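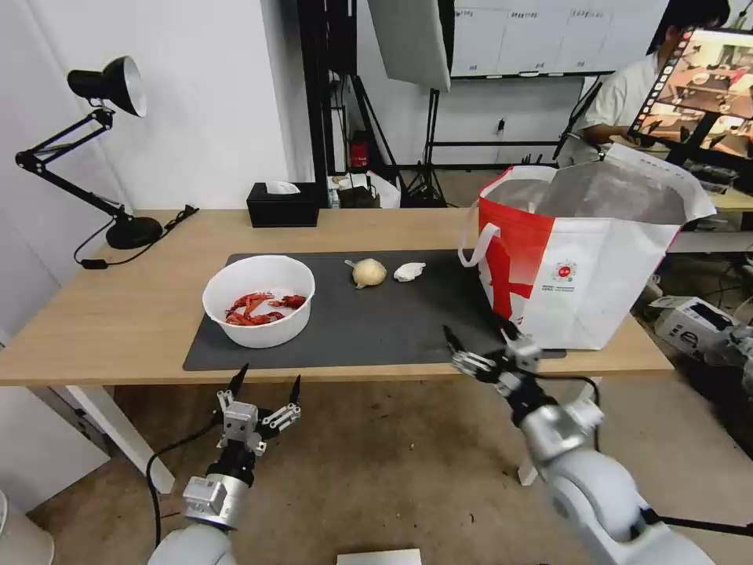 News from the packing room

Since October the grocery packing at Prorora is shared between our staff and two robot arms. Many colleagues from the other floors have asked me how it goes, so I write a short report for this issue.

The task is easy to explain. A customer order comes, the food is put on the mat, and the arms must bring it into a shopping bag. For a person this is a matter of seconds. For the arms, each kind of food is its own lesson. A tray has straight sides and a gripper with two fingers can hold it well. An onion is round and rolls away. Crayfish in an open bowl are the most difficult, as the bowl must stay level the whole way.

What has changed for us is mostly the place where we sit. Before, Shu-fen Tam and Ka-ming Wan stood at the packing table for the full shift. Now they stand there for half of it, and for the other half one of them sits at the desk behind and follows the work on the monitor. When a grip goes wrong, they stop the arms and note the reason. We have 653 such notes until now, and we read them together at the end of each week. I must say that these meetings are very lively.
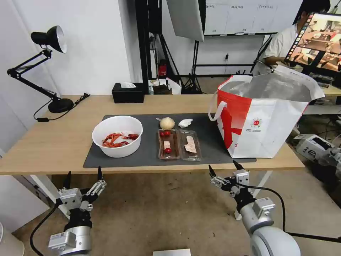

Mei Zamora writes to us that her back is thankful but her eyes are not. After two hours at a monitor she would gladly pack six bags by hand, and she asks that the change between table and desk comes more often.

We have discussed her wish. From next month the turns at the desk will be one hour, and everybody who works with the arms will receive the same training, which takes 5 afternoons. No position in packing is removed. This was promised by the management in writing, and the paper hangs next to the coffee machine for those who want to read it again.

Orders with glass bottles stay with people for the present. If you would like to visit us and see the work, please write to me first, as the room is small and visitors must stay behind the table.

Aniela Bednarek, packing team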